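Let the People Who Called for Help See What Was Written Down

My neighbor Valentyna Mykhailiuk has lived on the same block of Clivbridge for 32 years, and in all that time she has called the police exactly once. It was April, a little past two in the morning, and somebody was trying the doors of the parked cars, hers included. An officer came, was perfectly polite, wrote some things down, and left. When her insurance company asked for the report, she went to get a copy and was told to fill out a form, and then to wait, and then (this is the part that still makes her put down her coffee cup) that the request had expired and she would need to start over.

I have been thinking about her form ever since, probably more than is good for me. We talk a great deal in this town about trust between the police department and the people it serves, and we tend to talk about it in terms of the big, terrible nights. We should. But trust also gets made or lost at a service window, over a few sheets of paper that a tired person needs and can't seem to get.

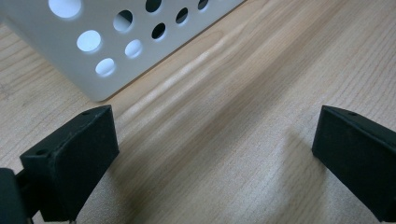

A white perforated box on a light wooden tabletop.

The town council will soon take up a proposal that would require the department to hand over a basic incident report within 6 business days to anyone named in it as a victim or a caller. Names of minors would be blacked out, and so would anything that could spoil an open investigation. I think it is a good proposal, and I hope it passes without being whittled down to nothing, the way the complaint line was a few years back.

Right now the wait can run to almost 60 days. The department says its records office is short-handed, and I believe it. I've stood in that hallway, and I have seen how hard the people behind the glass work. But the council found the money for new cruisers last year, and I can't help feeling that a clerk or two would have done us more good. 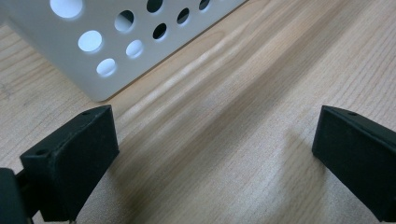 Ostap Semeniuk, who runs the hardware store on Drurnen Street and has had his back window broken more times than he cares to discuss, disagrees with me on this, and he's a thoughtful man, so I want to be fair to him. His worry is that officers who know their words will be read within the week will start writing less. A report that says nothing much can't embarrass anyone. I turned that over for several evenings, and I do see how it could happen. Still, a sergeant already reads those reports before they are filed, and a sergeant can send a thin one back. If that isn't being done, I'd like to know it, and I imagine Ostap would too.

There is also the matter of the fee. Twenty-five dollars may not sound like much to the folks up on Tkachuk Hill, but I have known families for whom it settled the question, and they simply went without. The proposal drops the fee for victims, and I would ask the council to hold on to that piece even if they have to bargain away something else.

As for Valentyna, she did get her report in the end. It was a page and a half long, and it had the wrong color for her car. She would like to have that corrected, and there is, as you may have guessed, a form.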